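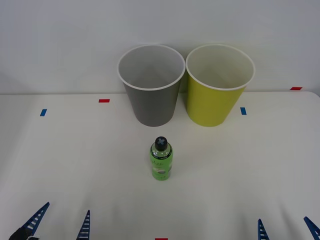 In praise of the town hall tea urn

February 1, 2020

I went to a public meeting in Rotley on Thursday night and had a marvellous time, and I'd like to make the case that you should go to one too.

The subject was drainage. Specifically, it was the culvert under Belik Street, which backs up every April and puts a sheet of water across the road outside the bakery. I don't live on Belik Street. I don't drive down it much either. I went because I'd seen the notice taped inside the library door and had nothing on, and I walked home two hours later so full of other people's opinions that I couldn't sleep.

What got me thinking was the break. Halfway through, the chair called ten minutes and everyone shuffled to the back of the hall for tea, and the whole evening changed. Up to then we'd had speeches. People stood, gave their street, said their piece to the front of the room and sat down again with their arms folded. Then the urn went on and the same people were standing elbow to elbow with something hot in their hands, and they started asking each other questions! A man who'd been quite fierce about rates was drawing the slope of his driveway on the back of an agenda for a woman who'd been quite fierce about him. By the time we sat down again they had worked out that his water was going into her garden, and that neither of them had known it.

I have a theory about this. A hot drink gives you a reason to stand near someone without having decided to talk to them. You've got to wait for the urn anyway. You've got to stand somewhere while the tea cools, and you can't very well fold your arms. Four minutes of that will do more for a neighbourhood than most of what gets printed and put through our letterboxes, and I say that as someone who reads everything that comes through the letterbox.

Our town is a good size for this sort of thing. There are a bit over 2,000 of us, so at any meeting you'll know a handful of faces well, recognise a few more from the queue at the chemist, and have never laid eyes on the rest. That mix is hard to find anywhere else. Work is full of people who do what you do. Your friends mostly agree with you (mine do, and I love them for it). Online you can find any opinion you like, but you can't see that the person holding it has come straight from a shift and still has the name badge on.

I know the arguments against. Meetings are long. The chairs are awful. There's always somebody who wants to talk about a different road. The council has started putting its consultations on a website, Mivaser, where you can click through a survey in your pyjamas, and the one on the culvert drew 171 responses, which is far more people than the hall could ever hold. I think that's terrific. Parents of small kids, shift workers, anyone who finds a crowded room hard going – they should all get a say, and I wouldn't take a single click away from them.

But a survey collects what you already think. I ticked "strongly agree" to widening the culvert back in spring, and I'd have ticked it again on Thursday at seven o'clock. At half past eight I'd heard from a retired plumber, a fellow who keeps ducks, and a teenager from Kushwaha Crescent who had photographed the water line after every storm for a school project, and I had changed my mind. The culvert is fine. The trouble is further up the hill, where the verge was paved over, and the teenager was the only person in the building with any evidence. She got a round of applause. I clapped until my hands stung.

You don't need to know anything about the topic. I'd say it's better if you don't. Pick something dull, sit near the back and stay for the tea. Take a biscuit, ask the person beside you which street they're from, and let them go on about it for a while.

There's another meeting at the end of the month, on the bus shelter. It had roughly 30 people last time, and there is room for plenty more. I've no opinion on the bus shelter whatsoever and I've already put it on the calendar.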